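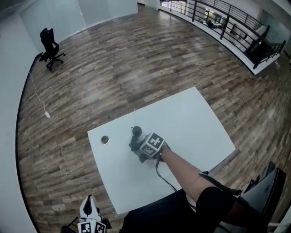 Fistine opens Prurkow office and extends payroll service to small employers

PRURKOW – Payroll company Fistine has opened an office in Prurkow and will offer its Feria payroll service to businesses with as few as three employees. Until now the service has been limited to organisations with 200 staff or more.

The office is on the first floor of the old Moodley building, above the post office. It is open to clients from 9 am. New customers can register from June.

Feria covers wages, leave balances, superannuation and end-of-year statements. Employers enter hours once each pay cycle, and staff can see their payslips on the same day they are paid. Businesses that pay casual workers on different awards can set up a separate rate for each person at no extra charge.

"Most of the calls we had from this district were from cafes, nurseries and trade businesses, and we had to tell them we could not take them on," said Lungile Chauke, managing director of Fistine. "We have rewritten the sign-up process so that a small employer can get through it in an afternoon – and if they get stuck, they can come up the stairs and ask."

The Prurkow team has six staff. It is led by Bongani Shezi, who ran the company's client support desk for five years before taking the role. He said questions about leave would be the first priority.

"Leave is where most of the mistakes happen," Mr Shezi said. "Somebody moves from casual to part time, the old balance is carried across the wrong way, and it isn't noticed until they resign. We will check every opening balance with the employer before the first pay run."

Existing Fistine clients in the district will keep their current account managers. Their contracts and fees are unchanged, and they can book appointments at the new office if they prefer to meet in person. Paper records held for Prurkow clients will stay at head office and can be requested by phone or email.

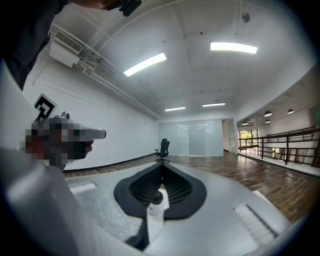
Pricing and how to register

Small employers pay a monthly fee for each active employee. There is no joining fee and no minimum term. Employees who are not paid in a given month are not billed.

To register, a business will need its business number, bank details, and the most recent payslip for each employee. Registration can be done online or at the Prurkow office. Businesses changing over from another provider should allow two full pay cycles, and may run both systems side by side during that time.

Parking is available behind the building. The lift is reached through the rear entrance.

Media enquiries: Fistine communications office, Prurkow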